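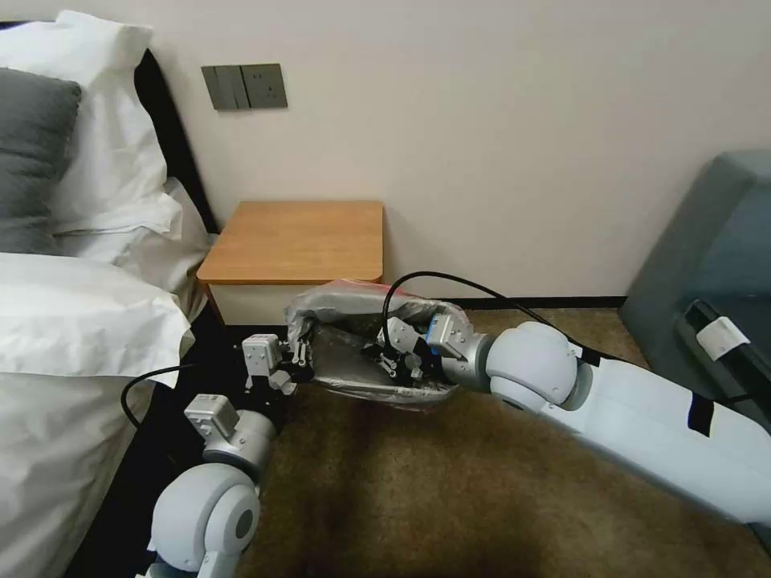
Both grippers at the bag, nightstand behind

Two-arm bag pickup: keep the messy examples or drop them?

We're collecting teleoperated examples for a bedroom tidying task, picking a plastic bag up off the carpet with both arms. So far I have 785 episodes in Jerer. In 200 of them the operator regrasps at least once before the bag leaves the floor. The policy I trained on everything hesitates a lot near the bag – it closes, opens, closes again. Should I filter the regrasps out before I retrain?

Answer 1 (accepted)
Don't delete them. Tag them and train twice, once with and once without. I would guess your hesitation comes from pauses, where the operator sits still deciding what to do next. Trim any stretch where neither arm moves and the grippers don't change. We did that on the Skadalen set and most of the open-close behavior went away. Regrasps that end in a good lift are worth keeping, because the policy will miss sometimes too.
Also check that your gripper commands and camera images line up in time. Ours were 8 steps off for a whole month.

Answer 2
500 clean ones is plenty. Just use those.

Answer 3
Depends on the bag. Shiny plastic looks different every time it folds, so I'd spend the time on more bags and more starting positions before worrying about filtering. Are you changing the room lights between episodes? Dustolell has a script for sorting episodes by brightness, can't remember if it reads Jerer files.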